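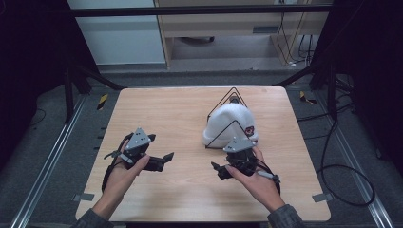

Ticket: Umlaute im Export kaputt, Import bricht bei Zeile 700 ab
Produkt: Vukel Warenliste
Status: gelöst
Gemeldet von: Iara Alarcón, Brernness
Eröffnet: 5. April 2022

Meldung
Hallo zusammen, erst mal: Die neue Suche ist großartig, wir benutzen sie ständig! Leider klemmt der Weg zurück. Unsere Liste hat 3.413 Artikel. Beim Export nach CSV wird aus „Kühlbox“ ein „KÃ¼hlbox“, und beim erneuten Import ist nach Zeile 700 Schluss. Meldung: „Ungültiges Trennzeichen“.

Antwort Support
Danke für die genaue Beschreibung, so macht Fehlersuche Spaß! Das sind vermutlich zwei Baustellen. Öffnest du die Datei per Doppelklick in der Tabellenkalkulation? Dann bitte stattdessen über Daten > Aus Text laden und UTF-8 auswählen. Und schick uns gern die Zeilen rund um den Abbruch.

Iara Alarcón
Umlaute sind da, wunderbar! Zeilen hängen an. In 701 steht beim Lieferanten „Ruangrit; Lager Nord“.

Antwort Support
Volltreffer, das Semikolon ist der Übeltäter. Beim Speichern gingen die Anführungszeichen um das Feld verloren, und der Import sieht eine Spalte zu viel. Ersetze das Semikolon im Lieferantennamen durch einen Bindestrich (Suchen und Ersetzen, nur Spalte F) und importiere noch mal.

Iara Alarcón
124 Treffer ersetzt, Import in 40 Sekunden durch, alle Artikel da. Ihr seid klasse!

Interne Notiz
Prüfung auf Semikolons vor dem Import ist für die Juni-Version vorgemerkt. Stulora hatte denselben Fehler, dort bitte auch Bescheid geben.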